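3.2 Table layouts

Each sorting session used one covered table and a small set of unrelated household things. The Gundach set held 66 items, of which five were play objects. We mixed these with real goods on purpose — shape and colour alone should not settle which group an item belongs to. Lamps stayed on the table throughout, and their position was noted on the layout sheet. 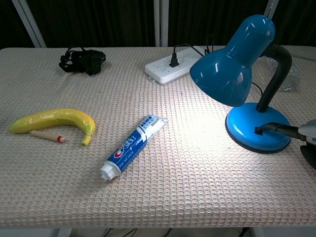 Figure 5. A Gundach layout with toy banana, toothpaste tube, power strip and desk lamp.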